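Arkham data collection - working meeting, Saturday, September 4, 2021

Present: Noémi Vass (chair), Sivaprasad Kurup, Ikechukwu Wike, Anum Tanoli (minutes)
Apologies: Ljubica Grgić

1. Minutes of the previous meeting
Accepted with one correction. The export script belongs to Wike, not Kurup.

2. Pen sorting task
Kurup reported 256 episodes recorded on the two-arm table. Of these, 40 are marked for review, most of them for long pauses by the operator before the first grasp. Vass asked that pauses at the start be trimmed and the episodes kept. Pauses in the middle of an episode stay in, as the policy has to learn from them too.

Start positions were discussed. Tanoli noted that operators tend to lay the markers out parallel to each other and near the middle of the table. Agreed that layouts will now come from a printed list, with angles and spacing set in advance. The organizer stays at the back left until the current batch is closed.
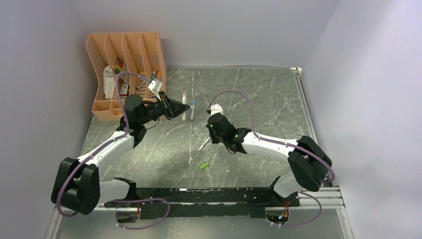

Wike raised the choice of arm. When a pen lies near the middle, operators differ on which arm should take it, and the labels do not record the reason. Proposal: the nearer gripper takes the pen, and ties go to the left arm. Agreed. Episodes recorded before the rule will carry a separate tag - they are not to be deleted.

3. Cables
Kurup asked for a cable check at the start of every session, with both arms moved through their full reach by hand. Agreed. The check goes on the session sheet.

4. Camera timing
Wike found an offset of 2 steps between the wrist cameras and the joint log in part of the Tak recordings. Cause not yet known. No Tak episodes go into training until this is settled.

5. Storage
Osport volume is close to full. Raw video will be moved to Brerari after export. Vass to confirm access rights with Grgić.

Actions
Kurup - trim starts on marked episodes; add cable check to session sheet
Tanoli - printed layout list, 8 layouts to begin with
Wike - timing offset, written note to all; tag for earlier episodes
Vass - Brerari access

Any other business: none. Review of the full set planned for November.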